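Chamado: personagem presa na tela de carregamento ao entrar em Ullell
Jogo: Nirnel (cliente Windows)
Aberto por: Tassanee Noiphan
Data: 22 Fev 2010
Situação: em andamento

Oi, pessoal do suporte! Desculpem desde já o tamanho, mas da última vez me pediram "mais detalhes" e eu levei a sério.

Minha personagem principal é uma curandeira nível 78, servidor Shao, e desde a manutenção não consigo mais entrar na região de Ullell. O login passa, a tela de seleção passa, escolho a personagem, a barra de carregamento anda bonitinha até a metade (50 por cento, sempre 50, nunca 49) e ali fica. A música toca inteira, recomeça, e nada. Depois de uns bons minutos o cliente fecha sozinho com a mensagem "Conexão perdida com o servidor de zona". Sem código de erro, só isso.

O chato é que deixei ela parada bem no portão de Ullell, esperando a guilda para a masmorra, então não tenho como simplesmente andar para outro lugar. E tem coisa no correio com prazo até maio, não é urgente, mas eu gostaria de pegar antes de esquecer (eu sempre esqueço).

O que já tentei, na ordem:

Reiniciei o cliente e o computador. Igual.

Rodei a verificação de arquivos do launcher. Achou cinco arquivos errados, baixou tudo de novo, disse que estava pronto. Mesma coisa na barra.

Apaguei a pasta de cache e a de interface. Perdi a arrumação das minhas barras de habilidade, que levei semanas para deixar do meu jeito, e continuou travando em 50. Essa doeu!

Desliguei o Gromine, que é o addon de mapa que quase todo mundo da guilda usa. Primeiro só desmarquei na lista, depois tirei a pasta de vez. Nenhuma diferença.

Entrei com minha personagem secundária, uma arqueira que mora na capital. Entrou na hora, sem engasgar. Aí fui a pé com ela até a fronteira de Ullell e, quando cruzei, travou do mesmo jeitinho. Ou seja, agora tenho duas personagens presas. Parabéns para mim.

Anju Nautiyal, da minha guilda, joga no mesmo servidor e entra em Ullell sem problema nenhum. Pedi para ela entrar com a minha conta no computador dela (eu sei, eu sei, é contra as regras, foi uma vez só e já troquei a senha) e funcionou! A curandeira apareceu no portão. Quando ela saiu e eu tentei daqui, travou de novo. Então acho que a conta está boa e o problema está do meu lado, ou no caminho.

Atualização, mesmo dia, mais tarde:

O atendente me pediu para testar sem firewall e depois com o modem ligado direto no computador, sem o roteador. Sem firewall, igual. Direto no modem, a barra passou de 50 pela primeira vez! Foi até quase o fim e caiu com a mesma mensagem. Tentei mais algumas vezes e voltou a parar na metade, então não sei se foi o roteador ou sorte.

Também me perguntaram das opções de vídeo. Estava tudo no máximo, com distância de visão em 1000. Baixei tudo para o mínimo, sombras desligadas, o jogo ficou com cara de papelão, e não mudou nada. Voltei para o que era.

Anexos da postagem:

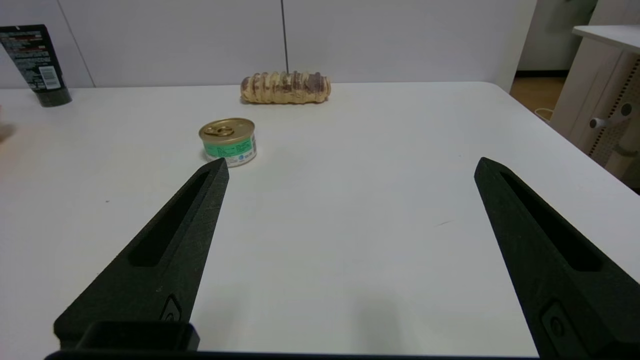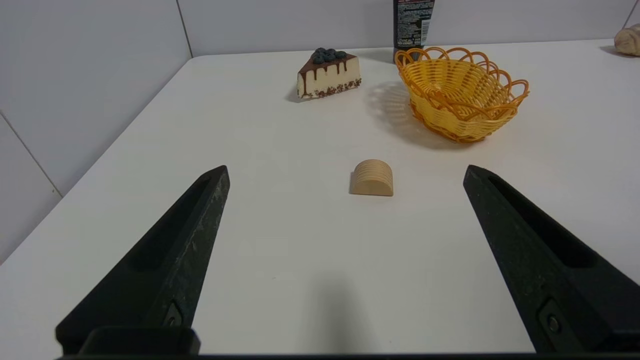 O registro do cliente é grande demais para o formulário, então vou colar só o final, que se repete toda vez:

carregando zona: ullell_portao
recursos: ok
aguardando resposta do servidor de zona
aguardando resposta do servidor de zona
tempo esgotado

Na capital a segunda linha de "aguardando" não aparece, vem direto "zona pronta". Não entendo muito disso, mas me parece que o meu cliente pede alguma coisa e a resposta não chega.

Mais duas perguntas enquanto vocês olham. Dá para mover a arqueira de volta para a capital pelo lado de vocês? Pelo menos com ela eu jogava um pouco. E se eu reinstalar tudo do zero, perco as macros salvas ou elas ficam na conta? O download aqui demora a noite toda e eu queria saber antes de começar.

Próximo teste da minha parte: levar o notebook para a casa da Anju e usar a internet dela. Se lá entrar, fica claro que é a minha conexão e eu ligo para a operadora. Assim que eu testar, escrevo aqui neste mesmo chamado, então por favor não fechem ainda!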